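Robot Arms Club, Zarville Annex: operators wanted for the Pridero project

We need students to drive two robot arms at soft, floppy, annoying objects. You've seen the clips of robots folding shirts. We have too, and we'd like to know how many takes they needed. That is more or less the project.

You would work one session a week, 8 weeks, starting in January. No experience needed. Patience is needed, and so is a willingness to write down "failed" without dressing it up.

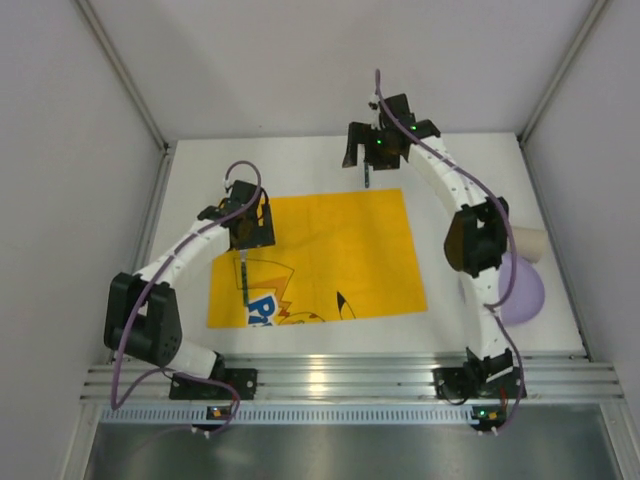
Both arms over the yellow sheet, a pen at each gripper.

Our target is 500 logged attempts by the end of the term. The last group left us 3,529 files, and plenty of them have no notes, so we can't say what they show. Please don't apply if you hate paperwork. A typical session is 30 minutes at the arms and a good deal longer at the log.

Most of your time at the controls will go to cloth. Edges, seams and hems all look simple until two stiff fingers have to get hold of one. 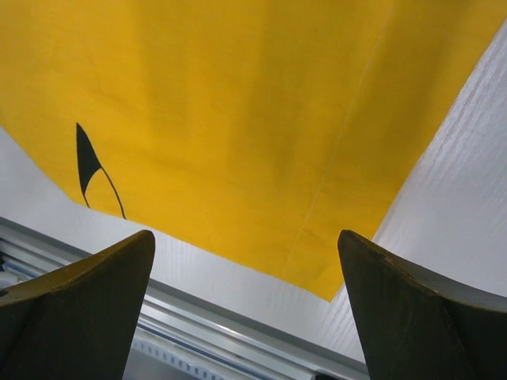 Jamia would like it added that the arms are better than this ad makes them sound, and that anyone put off by it should come and try them before deciding. Fair enough. Come and try them.

We don't promise a competition entry. If the numbers are poor we will say so in the final report, which goes to the Riedl open evening along with everyone else's.
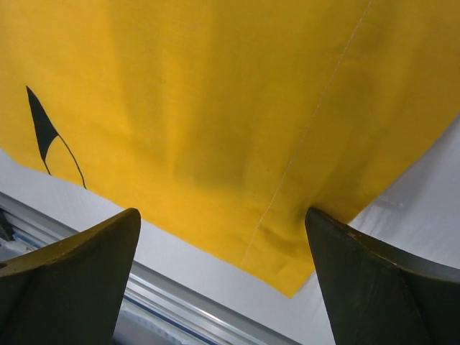 WHO CAN APPLY

Any enrolled student, any major. There is no pay. Course credit is possible, but ask your department first. Send a few lines about something you tried to get working and couldn't. Skip the resume.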